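Smallmouth Season Opens on the Udmont 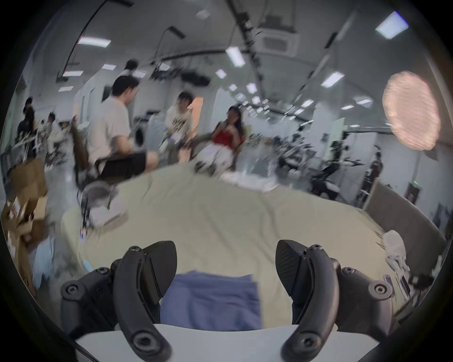

One of our regulars wrote in to say the Udmont was running clear as far down as the Cifuentes bridge, and could we please stop keeping the good news to ourselves. Fair enough! The smallmouth are moving up out of the deep winter holes, the gravel bars are showing, and we have had our boats scrubbed and ready since the first week of April.

This year we're floating two stretches. The upper one, from Kitow Landing to the bridge, is all riffles and pocket water, and it's a blast with a light rod and a small crayfish pattern. The lower one is slower and wider, with big shade trees and ledges where the heavy fish sit until the sun gets on the water. If you've never had a bass come up through four feet of clear water and change its mind at the last second, well, you're going to yell. Everybody does.

We take 2 anglers per boat, same as always, and we run 31 miles of river between the two floats. Lunch is on us, and yes, the peach cobbler is back.

For those who keep track of such things, our guests logged 627 smallmouth last season, every one of them released. We'd love to beat that, but a slow day on this river with the herons and the kingfishers is still a very good day.

The Gisesura Creek cabin has open nights too (new screens on the porch!). Please give us 48 hours' notice if you need loaner waders, and tell us your shoe size when you call.

Posted 9 April 2019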